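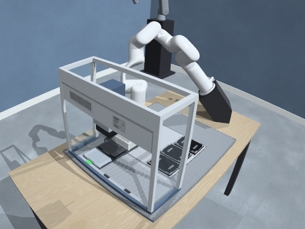

Can't you just buy one of these off the shelf, somebody asked before the coffee was even poured, and the Clavholm people said yes, most of it, the boxes are the easy bit, it's getting them to hand things to each other that eats your year. Fair enough. That set the tone for the whole open day - lots of blunt answers, not much sales talk.

Notes written up on the train, 26 Oct 2019, so forgive the state of them.

Getting there. Clavholm is out past the ring road, bus every half hour, stop right across from the gate. Sign in, badge, lockers for bags. Safety glasses for the wet side only. They had us in two groups, wet lab first or software first. I got software first, which I grumbled about and then was glad of.

Software room. Small, warm, too many chairs. What they do here is build the whole workcell on screen before anybody orders a single bracket. Arm, table, liquid handler, plate holders, base plate, all in the simulator. They call the simulator side Gikevus and the scheduling side Issa. I kept mixing them up and so did one of the presenters.

The render they had up was a white arm on a wedge-shaped base, reaching round behind an open-framed lab enclosure with a well plate on the deck. Three black plate holders off to the side on the big perforated base plate. Colored walls, concrete floor, proper shadows, nicer than my office. Somebody asked if the shadows matter. Answer was that they do if you want to train a camera on the images later, and they don't at all if you're only checking reach. Most of the day to day work is checking reach.

Bit I hadn't thought about: the table. They said more layouts fail on where the arm is bolted down than on anything clever. Put the base too close and the elbow has nowhere to go, put it too far and you can touch the plate but not pick it up straight. They try a lot of positions. One overnight run tried 2,223 placements of the base and threw out nearly all of them. Would have liked to see the rejects, there wasn't time.

Also learned that the frame of the handler is the main nuisance. Posts and top beams all round, and the arm has to get in and out between them with a plate in its grip and not spill. In the sim you can make it do something stupid and just reset. They did this for us, drove a wrist clean into a post, alarm noise, everything goes red, reset. Big laugh. Somebody in the second row wanted it done again.

Questions from that session, the ones I got down:

How close is the sim to the real bench? Within a couple of millimeters on a good setup, they said, worse if the table has been moved and no one wrote it down. They re-teach the plate positions on the real thing anyway.

Do you model liquid? No. Volumes are just numbers. The tips go down, the number changes.

Does it do lids? Sort of. Lids are "next quarter" and I got the feeling they have been next quarter for a while.

Can you import somebody else's bench drawings? Yes if they are clean. Long story about a customer's drawing in inches.

Then the swap. Corridor, quick look through a window at the parts store, not allowed in. Vending machine broken.

Wet side. Louder than I expected, mostly air handling. They ran a real cell for us, a plate transfer job, 8 plates out and back. No safety cage on the demo cell, slow speed, a light curtain instead - you step over the yellow line and it all stops. I know because I stepped over the yellow line. Took them roughly two minutes to get it going again and they were nice about it.

Watching it live after the sim session was the best part of the visit for me. You know already where it's going to swing wide and why. The moves look fussy, lots of little detours, and if you hadn't seen the model you'd think it was badly programed. It went up higher than it needed to before every turn. I asked, and that's deliberate, they keep one safe height for the whole job and come down only at the holder. Slower but the same path every time, easier to fix at 3 in the morning.

One plate went down crooked on the fifth or sixth transfer. The run carried on for one more move and then stopped itself with a message, which they read out to us with some pride. Operator nudged the plate flat by hand, pressed resume. I would rather see that than a perfect demo.

The Beneo table. Beneo had a stand in the lobby with grippers and finger sets to handle. Good people, knew their stuff, ran out of brochures by lunch. I tried the wide fingers and the narrow ones on an empty plate. The narrow ones are fine until the plate is a bit warped, then it rocks. They have a padded set coming, no price yet. Worth a follow up if we do go ahead.

Lunch was sandwiches, standing. Ate with two people from a seed testing lab who want automation for counting and have been quoted silly money by everyone. They asked better questions than I did all day.

Afternoon was a talk on planning a first cell, 7 steps, slides promised by email. What I wrote down: measure the room before anything. Doors too. Leave space for a person to get in behind. Pick the plates first and then the holders, never the other way round. Write the manual version of the job out in full, including the bits where someone shakes the bottle or waits. Do the sim early, when it's still cheap to be wrong about the table.

There was some pushback on that last one. A man at the back said his lab had spent months in simulation and never bought the robot. Speaker said well, maybe that was the right result. Didn't go down well with him.

What we should do, my view only. Send them our bench dimensions and ask for a reach check. They do a first one free if you came to the open day. Get somebody to photograph the back of the fume hood becuase I couldn't remember where the pipes run and they asked me twice. Don't talk to anyone about arms until we have the reach check back.

Parking is free but fills up, tell whoever goes next time. Next open day is in spring, no date on the web page when I looked. Slides not arrived yet, will forward.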